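Jornada de puertas abiertas de Hesgate: dos brazos, un tablero y mucha paciencia

Categoría: Visitas y demostraciones

El viernes me escapé a la jornada de puertas abiertas de Hesgate y vengo con ganas de contarlo todo, porque llevaba desde marzo apuntada a la lista de espera y ya me había hecho a la idea de que me quedaba fuera. Pues no, me llegó el correo con el pase del turno de tarde y allá que me fui, con el bocadillo en la mochila y la libreta de siempre (sí, sigo tomando notas a mano, y luego no entiendo mi letra).

Para quien no conozca el sitio: Hesgate es una nave reconvertida a las afueras, en el polígono, detrás de los almacenes de azulejos. Dentro conviven varias empresas pequeñas de automatización y una vez al año abren las puertas, montan demostraciones y te dejan preguntar. Este año había tres cosas en el programa: la célula de paletizado de Asanness, el taller de sensores de Grīnberga y la demostración de manipulación con dos brazos de Virkivo, que era la que yo quería ver. Voy por partes y al final pongo nota, como siempre.

Llegar y entrar

Si vais en autobús, bajad en la parada del polígono y no en la anterior, que en el mapa parece más cerca y luego tienes que rodear toda la valla. Yo caí. La entrada costaba 2 euros, un precio simbólico, y te daban una pulsera de papel y un plano en blanco y negro que se leía regular. El aforo era de 200 personas repartidas por turnos y se agradece muchísimo, el año pasado aquello parecía el metro en hora punta y solo vi nucas.

El guardarropa, bien. Los baños, lejos. El café era de máquina y sabía a sopa, pero había agua fresca gratis y unas galletas de jengibre bastante ricas.

La célula de Asanness

Empecé por aquí porque era lo que pillaba más cerca. Es una célula de paletizado clásica: cajas por una cinta, brazo grande, palé al otro lado, y todo detrás de un vallado amarillo. Muy fluida, muy rápida, y a los cinco minutos ya lo has visto todo. Lo que más me gustó fue la pantalla donde explicaban cómo calcula el orden de las cajas según el peso, que ahí sí aprendí algo. Lo que menos, el volumen de la música. ¿Quién decide que una demostración industrial necesita música de gimnasio? Tenía que preguntar a gritos y me contestaban a gritos, y de la mitad de las respuestas no me enteré.

También repartían un folleto precioso, con papel del bueno, que no decía ni un solo precio. En fin.

El taller de Grīnberga

Grupos pequeños, sentados, y te dejaban cacharrear con sensores de fuerza conectados a un portátil. Apretabas con el dedo y veías la curva subir. Parece una tontería y me pasé allí un buen rato tratando de mantener una línea recta en la gráfica apretando siempre igual. Imposible. Me vino de maravilla antes de ver lo de Virkivo, porque entiendes con tu propio dedo lo difícil que es controlar cuánta fuerza haces sobre algo pequeño. Si volvéis a montar los turnos, por favor, poned este taller primero para todo el mundo.

Pega: solo había material para la mitad del grupo y los demás miraban. Y las sillas eran de esas plegables que se te clavan en la espalda.

Virkivo, lo gordo

La demostración duraba 25 minutos y se hacía en una sala aparte, con cortina oscura de fondo y sin música (¡gracias!). Nos pusieron en semicírculo, a una distancia prudente, y una pantalla lateral para los de atrás. Yo me coloqué delante a codazo limpio, lo confieso.

El tema era el montaje y la manipulación de piezas pequeñas con dos brazos a la vez. Nada de bailes ni de saludar al público, que era lo que yo me temía. Un tablero blanco sobre una mesa negra, unas cuantas piezas azules y a trabajar. Al principio hay gente que se aburre, se lo noté a un par de adolescentes que tenía al lado, pero si te gustan estas cosas es hipnótico, te quedas mirando la punta de los dedos como quien mira a alguien enhebrar una aguja.

Lo bueno de usar piezas tan simples es que entiendes enseguida qué se está intentando. Una clavija es una clavija, la ves y ya sabes que se coge por arriba. Un bloque alto se puede volcar si lo rozas. Con una barra fina, según cómo esté girada, te toca cambiar por completo la manera de acercarte. Y una pieza con forma de engranaje te pide pensar por dónde agarrar, que no es lo mismo pillarla por el canto que por el centro.
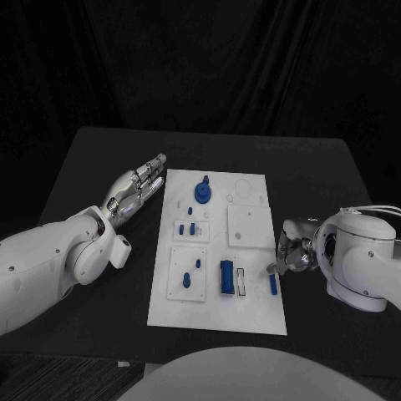 Yo iba convencida de que lo interesante sería la velocidad y salí pensando justo en la aproximación, en ese momento antes de tocar nada. En casa, cuando coges un tornillo de la mesa, ni te enteras de que has colocado la mano. Con los brazos delante te fijas en el ángulo, en cuánto se juntan los dedos, en si el otro brazo estorba o no. Hice una lista de preguntas en la libreta y pude hacer casi todas, porque dejaron un rato generoso al final.

Pregunté por los cables, que siempre pregunto por los cables. Me explicaron que el recorrido por encima del hombro les ha costado varias versiones y que todavía no están contentos. Me gustó que lo dijeran así, tal cual, sin el tono de vendedor. También pregunté si el tablero se podía comprar suelto para un aula y me dijeron que por ahora no, que los hacen ellos y que cambian la disposición de las piezas cada dos por tres. Una lástima, yo me habría llevado uno debajo del brazo.

Lo que no me convenció: faltaba explicación en voz alta mientras los brazos se movían. Hubo ratos largos de silencio en los que no sabías si aquello iba según lo previsto o si estaban esperando algo. Con una persona comentando – aunque fueran cuatro frases – la sesión gana muchísimo. Y la pantalla lateral estaba colocada tan alta que los de atrás acababan mirando al techo.

También eché en falta que dijeran qué parte del trabajo está programada de antemano y qué parte se decide sobre la marcha. Lo preguntó un señor del fondo y la respuesta fue «depende de la tarea», que vale, seguro que es verdad, pero me quedé igual que estaba.

La tienda y el rato final

Había una mesita con camisetas y unos llaveros en forma de pinza. Me compré un llavero, claro que sí. Las camisetas costaban 20 euros y solo quedaban tallas enormes, así que me ahorré el dinero. Aceptaban tarjeta, por si os lo preguntáis, aunque el aparatito iba lento.

El patio de fuera estaba muy agradable para descansar, con bancos y sombra, y ahí me comí el bocadillo mientras repasaba las notas. Un consejo: si vais con niños, llevad algo para merendar, porque dentro solo hay las galletas y vuelan.

Mis notas

Organización: 8. Turnos bien pensados y puntuales. El plano, mejorable.

Asanness: 6. Correcto, ruidoso, se ve rápido.

Grīnberga: 9. Ojalá más material y más tiempo.

Virkivo: 8,5. Para mí lo mejor que vi en la nave, y con alguien comentando le ponía el 9,5 sin pestañear.

Café: 2. Y estoy siendo generosa.

¿Repetiría? Sí, y pediría el turno de tarde otra vez, que va menos gente de empresa con maletín y se pregunta mejor. Para quien busque espectáculo puro y duro no sé si lo recomendaría, la verdad, es una visita lenta y con bastante rato de estar de pie. Llevad calzado cómodo.

Se me olvidaba: el aparcamiento es gratis, pero la barrera se cierra a las ocho. Al salir yo ya había dos coches esperando a que viniera alguien con la llave.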